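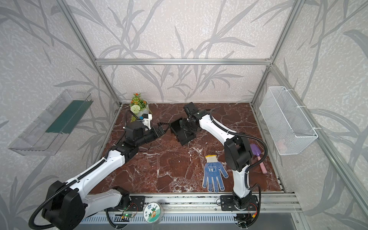

How often do the base bolts need checking on the two-arm cell?
Every Friday before the first run, and again after any crash or hard stop, with the arms parked and the power off.

Workshop > Cells > Two-arm cell > Notebook

October, Friday. Entry by Tymofii Zakharchenko

Started at 8 with the left arm. Yesterday's complaint was that it came in short on the box, always to the same side, and worse as the day went on. The Plindon log showed nothing odd in the joint readings, so I went to the mounting first.

Both plates under the left base looked fine by eye. Put the wrench on them and two of the bolts on the rear plate took almost a quarter turn before they clicked. The right base took nothing. Marked all of them with paint pen afterwards so we can see at a glance if one has crept. Please don't wipe the paint off when you clean the rail.

With the bolts tight I ran the reach test on the left arm, 30 moves out to the marble and back. It was closer but still off by a couple of millimetres at full stretch. Redid the zero on the elbow using the Azar routine (the old one, not the one on the shared drive, which still has the wrong home angle for this arm). After that it was good enough that I couldn't measure the error with the feeler gauge. Zero file saved as 314. The previous one is kept in the same folder in case I've done something daft.

Cables next. The corrugated conduit on the left arm loops up from the base along the top of the white links and it wants a fair bit of slack at the elbow. I had it too tight after the last refit and I think it was pulling on the joint when the arm went low. Let it out by a hand's width and put new ties on. Moved the arm through its whole range by hand with the brakes released, watching the loop. It doesn't catch on anything now. The right arm has a bigger loop down the side towards its base, which I left alone. If anyone shortens it, remember that the forearm has to get all the way to the back.

The thin lead from the camera bracket on the left gripper still arches up higher than I like. Tried taping it down and it went stiff when the wrist turned, so I took the tape off again. Needs a softer lead. Skastwood have one in their list but it only comes in 500 mm and I haven't worked out if that's long enough. Will measure on Monday.

Gripper fingers: cleaned with alcohol on both arms. The left pair closed square. The right pair had a slight lean, so I loosened the finger screws, closed it on the flat gauge and did them up again. Checked that the wrist could turn a full 90 degrees each way afterwards without the fingers touching the camera module.

Small board on the rail: green light on, both wires firm when I tugged them. The red and yellow connector by the right base hangs among the black cables and needs a proper clip. I've looked in the drawer twice and we're out of that size. Added to the order.

Object set. Current list for the Kurama runs is the black box, the dotted work glove, the trowel with the pink handle and the little potted plant. Box in the middle towards the back, where both arms can get to it. Glove flat, fingers to the front. Plant in the back left corner. The trowel goes over by the right arm, and it sits under that arm's conduit when the arm is reaching back, so watch for the cable dragging on it. I want to try it a bit nearer the wall next week and see whether the right arm can still pick it up.

Wire basket on the right wall: pushed on each fixing with a thumb, all holding. Same for the clear tray on the left wall.

Left to do:
- softer camera lead, left arm
- clip for the red and yellow connector
- delete the bad Azar routine from the shared drive (ask first, someone may be using it on the other cell)
- repeat the reach test cold on Monday morning, before anything else has moved, and write the result under this entry

We use cookies to remember your login and page settings. Accept | Manage cookies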